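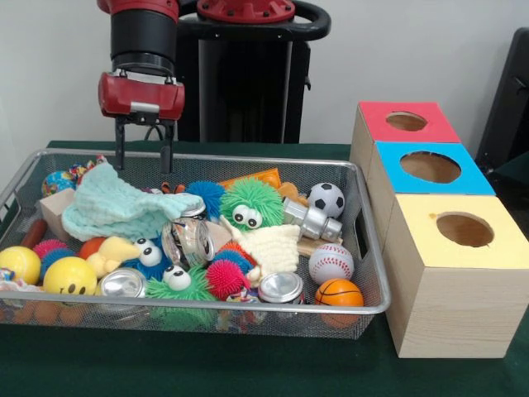
Bench rules kit for mixed-object sorting, Rorkulero edition. Short review, long complaints.

Bought the Rorkulero practice pack in September for our sorting bench. It's a booklet of good-practice rules plus log sheets plus a laminated card for the wall. No hardware. You bring your own arm, your own bin, your own junk. We were on the old Davis checklist before that, which was fine until we went from one kind of part to a basket of everything.

Price is OK. Binding is not. Mine split at the chapter on stops, so the pages I need most are now in a clip.

What it covers: how you lay out the bench, what goes in the basket, what the arm may do near a person, how you write down a run. In that order. Good order.

Layout first. Booklet wants source and targets both inside comfortable reach, never at full stretch, and the targets in a straight line with clearly different tops. Color is fine. It also wants a cloth or mat under everything so balls don't skate off when they get dropped. Agree. Felt beats bare table every time. Booklet says tape the outline of the basket and the target boxes so you can put them back after a bump. Chalk works too and comes off easier.

Then the object rules, and this is where it earns its money. Mixed load means mixed: something round, something soft, something shiny, something that squashes, something stiff and light. No all-balls baskets, too easy and the numbers look great and mean nothing. Shiny cans and metal fittings go in on purpose. Spiky rubber things too, they grip weird. Knitted cloth on top of other stuff is listed as "occluding item" and you're supposed to note when you use one. We forget. Often.

One rule I'd argue with. It says refresh the pile by hand after every 20 picks. By hand, meaning the arm stopped, nobody reaching in on a pause screen. Fine on safety. But 20 is too long with a big pile, the easy stuff on top is gone and you spend the back half digging. We reset sooner and write it down. Log sheet has no column for that, so it goes in the margin.

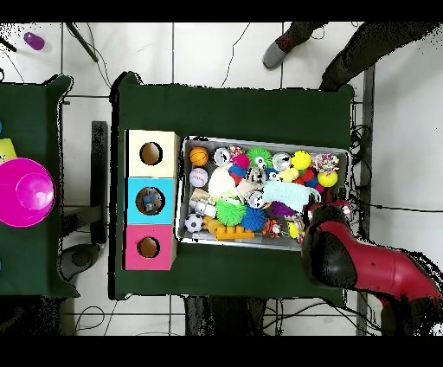 Tray run at the bench, cream, cyan and pink boxes on the left.

Now people. The booklet's rule is simple: agree who has the stop before power goes on, say it out loud, and whoever has it does nothing else. No phone, no tidying. Feet count as being in the area, by the way. If you're standing at the table you're in, and you go on the sheet. I liked that one, we'd been sloppy and only wrote down hands.

Speed cap near people is given as a percentage of your arm's max. I don't love it, 2 different arms at the same percentage are very different animals. Toltmont's guide gives you a worksheet and makes you work out a real speed, which takes longer but you end up with a number you can defend. Use theirs for that page.

Cables. Half a page!! That's all. Says "route cables away from walkways" and moves on. Needs way more. Overhead or under a cover strip, what to do at the pole or the stand, how much slack for the arm, who checks it and when. Same for small stuff on the floor, it gets one line. Durán's card set has a whole floor check you do before the first run and again after lunch, we photocopied ours and stuck it in the back of this one.

Log sheets are good. Big boxes, room for bad handwriting. Start time, who, which basket, which targets, drops, stops, reason for stop. There's a tick box for "operator judged object unsafe to grip" and I thought it was silly till we'd used it a few times. Crushed can with a sharp edge, that's a tick. Take it out, don't let the next person find it with thier thumb.

Wall card is useless from more than 2 steps away. Tiny type. Blow it up or write your own.

The bit on naming failures is worth reading even if you skip the rest. Miss, slip, double pick, wrong box, knock. Five words, everybody uses the same five. We used to have "fail" and "sort of" and you can guess how much use that was at the end of a week.

Who's it for: small shops and teaching labs with one arm and a table. If you've got a fenced cell and a safety person this is too thin for you. It also isn't a standard and says so on page one, you still have to do your own risk assesment with the paperwork that came with your arm.

Good: object rules, failure words, log sheets.
Bad: binding, cables, wall card.
Score: 70 out of a hundred. Would be higher with a spiral.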